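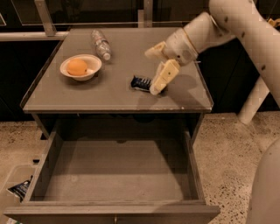

Second day on the drawer task. I drove the arm by remote from 9 in the morning until lunch and got 14 runs saved, 6 of them good enough to keep without trimming. The plan Prirard sent over has the robot put small things away in an open drawer, one at a time. I did the brush first in every run. It lies low on the table near the front edge, and the fingers have to come down almost flat to get a grip on the bristles or the back of it. The orange in its bowl and the bottle lying behind it are for next week, so I only had to steer clear of them. My wrist is sore from the handle. The Seltico software froze twice and I lost one run each time. Total count on the Monden server is now 3,347, which includes all the old door runs.

Had soup at my desk and wrote up the notes. Afternoon went slower. I kept rushing the way down and stopping short, and a pause like that gets learned along with everything else.
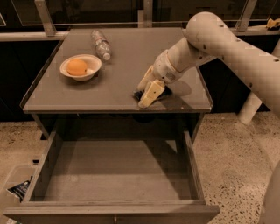 Dogar wrote back at 4 that the pauses matter less than I think, and that I should worry more about always coming in from the same side. They want the next batch with the start position changed every few runs. Fair enough. I have been starting from the right with the elbow bent the same way each time, out of habit. Will try a higher start tomorrow and see if the grip holds up. Need to ask for a softer handle. Home by 6, rain all the way.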